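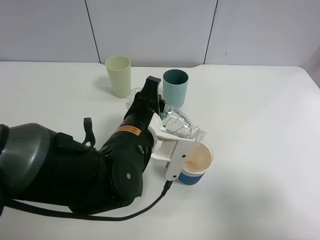 Zarkilley Tabletop Drinks

Data card, revised 21 October 2025
Maintainer: Grethe Bergmann

Contents

The set covers drinkware and bottled water on a white tabletop: 173 sequences, of which 36 are held out for testing. File names follow the Norðdahl scheme (object, fill, sequence number). Labels were entered in Fasetti and exported as plain text, one file per sequence.

Object classes

bottle_clear — transparent plastic water bottle, ribbed neck. Cap state is a separate field.
cup_paper — short paper cup, white rim, blue band around the lower half.
cup_yellow — pale yellow-green plastic cup.
cup_teal — muted teal-blue plastic cup.
clear_other — any transparent item that cannot be assigned to a class from the view alone.

Close views

Transparent items take on the white of the table and the gray of the wall, and their outlines are weak. Annotators mark the visible outline only and do not extend it past the image border. If jar and bottle cannot be told apart, use clear_other.

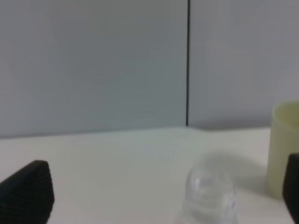
Clear object with a rounded top, partly in view at the bottom. Label: clear_other.

Fill labels

Fill is recorded as empty, partial or full, judged by eye. Volume is not given. Liquid color is a free text field; the light brown liquid in the paper cup is entered as "tan" throughout. Shadows on the tabletop are not labeled.

Bottle text is not transcribed. The green label with white Chinese characters is recorded as label_present = yes. 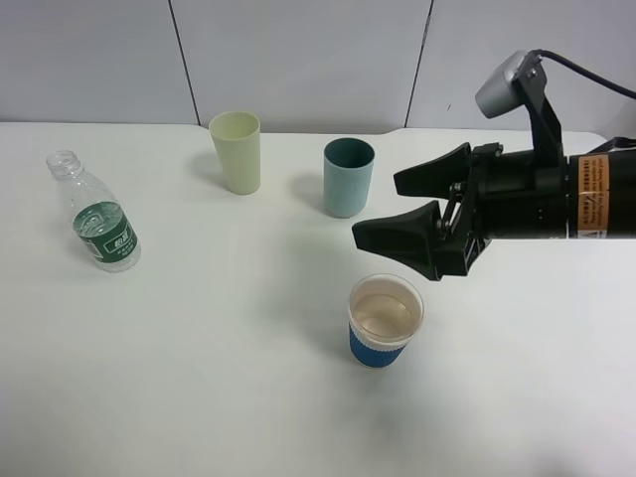
Known issues

- cup_yellow and cup_teal are similar in shape. A model trained on grayscale copies confuses them often.
- Wall seams were marked as object edges in 79 label files. Fixed in this revision.
- Fill is missing where the cup interior is hidden.

Changes

The Redex import script now rejects files with an empty cap field. Older exports need to be run again before merging — the script does not repair them.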